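Visit report: open day at the Horeck test lab, 15 September 2021

Horeck opened its household robotics lab to outside visitors for one day, and I went mainly for the session on test rules. Our own group at Bruten has been arguing since May over what should count as a passed trial, and I wanted to see how another lab had settled it.

The morning was a walk through the building. Badge on, phone in a locker, stay behind the yellow line when the lamp is lit. The arms in the kitchen bay run at reduced speed whenever the gate is open, and the limit is set in the controller so an operator can't raise it from the desk. Every stop button is pressed and logged at the start of a shift. The log sheets hang by the door, and the ones I read were filled in.

Most of the afternoon went to the simulation side. Horeck uses a rule set it calls Tinon, 14 pages long, and no task goes to a real arm until it has cleared 500 runs in simulation. The set has 121 furniture models in it. Each one gets a written sheet that says where the handles are, which way each part opens, and how far it has to move before the run is scored as done. A drawer that opens partway and stops is a fail. So is any run where the hand touches a part not named in the task, even if the drawer opens fine.

I asked about lighting, which has caused us trouble. Their rule is that a model may not be tested under one light only — at least one setup has to put part of the furniture in heavy shadow. The cost is time. A full pass on one model took them 600 minutes before they split the work across machines.

The last talk was from Amadi, a supplier that checks other people's test records. Their main complaint was missing start positions.

Naming parts is the piece of Tinon I'd like to copy first. The sheet has to name one target, in words that can't fit a second part of the same model. On a dark cabinet with two drawers stacked one over the other, each with a round white knob on the same kind of speckled plate, "the white knob" is no good, and "lower drawer, white knob" is. The start position goes on the same line, fingers open or closed, and below or level with the target. I have asked Horeck for a blank copy of the sheet.
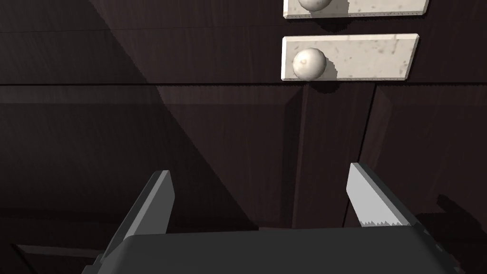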